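Science Corner: How do you teach a robot without breaking everything?

Quick one this time, lots to get through.

Robots are bad at stuff you find easy. Picking up a sock. Picking up a spoon without knocking over the juice. You learned it when you were tiny by grabbing things, dropping them, grabbing again. Thousands of goes. Robots need goes too. Even more than you did!

Problem: a robot arm is strong and costs alot of money. Let it practice in a real kitchen and you get broken cups. Also it's slow. Somebody has to put everything back each time, and people want lunch.

So the team at the Villar lab does most of the practice inside a computer. It's called a simulation (sim-yoo-LAY-shun). Sort of like a video game where the player is a robot. The computer works out where the arm is, what it bumps into, what falls over and which way it rolls. Then it draws what a camera would see.
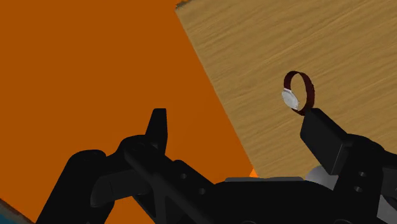

The learning program is called Ondo. Ondo gets two views every time, one from the robot's wrist and one from farther back in the room. Why two? Try this. Shut one eye, hold your arm out, and try to touch the tip of a pencil a friend is holding. Tricky, right? Now have your friend tell you "left a bit, down a bit" from the side. Easier. The wrist view is good for the last little bit, when the fingers are close. The far view is good for knowing where you are in the first place.

Then it gets a job in words. Something like "pick up the cushion." Ondo looks, decides on a small move, makes it, looks again. Small move, look. Small move, look. It does this over and over until the job is done or time runs out.

How does it get better? Points, basically. If the thing asked for ends up lifted, Ondo gets a point. If it grabs the wrong thing, no point. If it whacks something else, it loses one. After a big pile of tries the program changes itself a little so that the moves that got points happen more often. That part is called training. Really it's just practice with a scorekeeper.

But there's a catch. If you always practice in the same room with the same stuff in the same spot, you might only learn that room. Like a kid who can do the spelling list in order and gets stuck when the teacher mixes it up. So the Villar team has a second program, Rocha, whose whole job is mixing up. Rocha changes colors, moves things, swaps the furniture, turns the lights up or down. A floor can be any color it likes. Beds, tables, shelves, whatever.
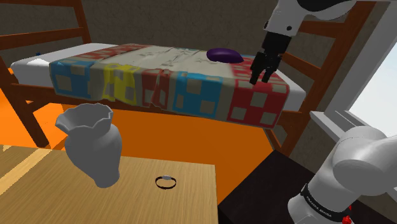

A reader in Roltley wrote in to ask if the robot can tell that it's only a pretend room. Great question, and the short answer is no. Ondo doesn't know what a room is, not like you do. It gets colored dots from the cameras and some numbers that say how the arm is bent, and that's all it ever gets. Real dots or drawn dots, same thing to the program. The trouble starts if drawn dots look too different from real ones. Then a program that's a star in the simulation can be hopeless on a real arm. Scientists call that the reality gap, and they worry about it a lot.

OK, results! After training, Ondo got a test with 575 jobs it had never seen. New rooms, new mixes of stuff. It did 527 of them right. That's pretty good. Before Rocha started mixing things up, it kept making the same mistake, heading for wherever the object used to be in practice.

The misses are interesting too. Some were slips, where the fingers closed a bit early and pushed the thing away. Round smooth objects were the worst for this. 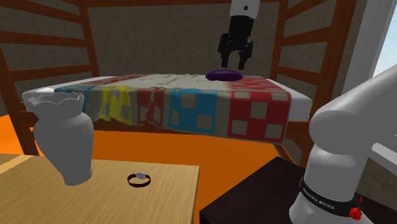 Getting close is only half the job, and the team had to split the scoring up to see that. Say the job is to pick up something purple. First, go to the right place. Second, get the fingers one on each side. Third, squeeze and lift. You can be doing great at the first and still mess up the second. Think of the purple thing on that patchwork quilt, with the two open fingers pointing down just over it. Looks nearly finished! But it's low and round, so if the fingers close too high they get the curved part and it can squirt out, like a wet bar of soap. And the watch and the vase over on the table aren't part of the job at all, so Ondo has to leave them be.

Try it at home. You need a pair of kitchen tongs, a grown-up who says yes, and 7 things from around the house. Soft ones, hard ones, one round one. Pick each up with the tongs. Now do it again with one eye shut. Write down wich ones you dropped both times.

Next the Villar team wants to move Ondo onto a real arm, starting in January, with soft things first. No glass cups yet.

Words to know
Simulation: a pretend world inside a computer that follows rules like the real one.
Gripper: the robot's hand. Often just two fingers.
Training: practice, plus a way of keeping score.
Reality gap: the difference between the pretend world and the real one.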